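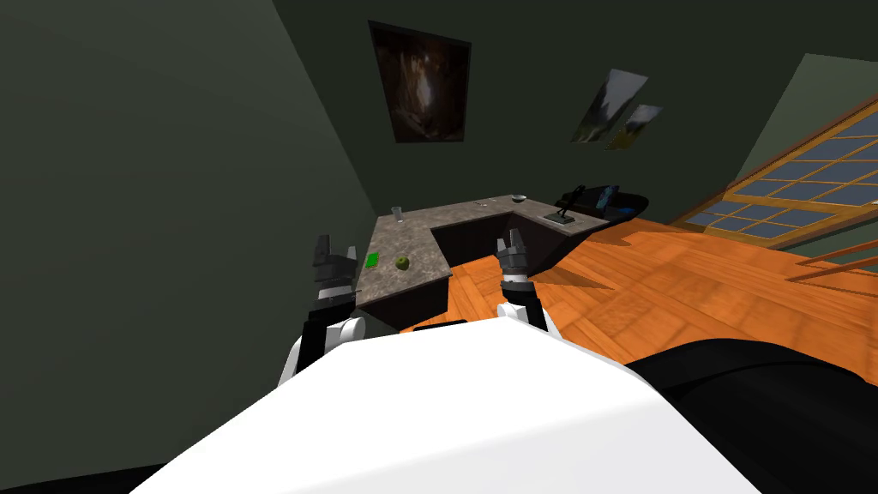
3. Course Setting and Task Design

3.1 Participants and schedule

The project course was offered to students in the final year of the undergraduate engineering program at Endstead. Students worked in teams, and each team was responsible for one household task from the first written specification to the final evaluation. No earlier experience with robot control was required, although all students had completed an introductory programming course. The teaching staff consisted of two instructors, Armelle Arnaud and Lenni Pesonen, and one laboratory assistant, Maiara Leite, who maintained the simulation software and answered technical questions between sessions.

The first half of the course was given to guided exercises. Students learned to move each arm separately, to open and close the hands, and to read the joint values reported by the simulator. The second half was reserved for team projects. Final reports were due on 20 December 2023, and teams that asked for more time on their written analysis were allowed to submit a revised version in April.

3.2 Simulated environment

All teams used Zustholm, a room-scale simulator prepared by the department for teaching purposes. The students worked with a two-armed robot placed in a furnished living space. Figure 1 shows the view from the robot toward the desk, with both hands raised and open before contact with any object. The same room was used throughout the course, so that differences between teams could be traced to their methods and not to their surroundings.

Figure 1. Robot and L-shaped desk in the simulated room. The green card and the apple lie on the left wing of the desk, and the lamp stands on the right wing.

The objects on the desk place different demands on the hands. A flat card offers very little height for the fingers to close on, and most teams chose to leave it until their other motions were reliable. The apple can be approached from several directions but may roll if it is touched unevenly. The drinking glass stands farther back on the left wing, and the arm must pass over or beside the nearer objects to get to it. Teams were free to choose the order in which they handled the objects, provided that the order was stated in the specification before recording began.

The shape of the desk was itself a source of difficulty. The two wings enclose an inner recess, and several early plans moved an arm in a straight line toward the corner without allowing for the edge of the counter. Instructors did not correct these plans in advance. Teams were asked to run them, to write down where the motion failed, and to propose a change.

3.3 Demonstrations and training

Each team recorded 60 demonstrations by controlling the arms directly. A demonstration was kept only if a second member of the team, who had not been at the controls, agreed that it met the written specification. This rule led to longer discussions than expected -- in particular over whether an object that had been lifted and then set down in a slightly different place should be accepted.

Across all teams, 1916 demonstrations were attempted and 800 were kept. The rejected recordings were not deleted. They were stored with a short note on the reason for rejection, and two teams later used these notes to rewrite their specifications. Training was carried out on shared department computers with a common script, so that students could give their attention to the quality of the recordings.

3.4 Assessment

Assessment combined a team grade and an individual grade. The team grade was based on the specification, the recorded demonstrations, and a set of test runs carried out in the presence of an instructor. The individual grade was based on a laboratory notebook and a short oral interview. A high rate of success in the test runs was not required for a high grade. Students were expected to explain what the robot had done and to support that explanation with evidence from their recordings.

Notebooks were read separately by Inès Chevalier and Léonie Renaud, neither of whom had taught the course. Where their marks differed by more than one step, the two readers met and settled on a common mark. The coding scheme used for the notebook entries is described in Section 4.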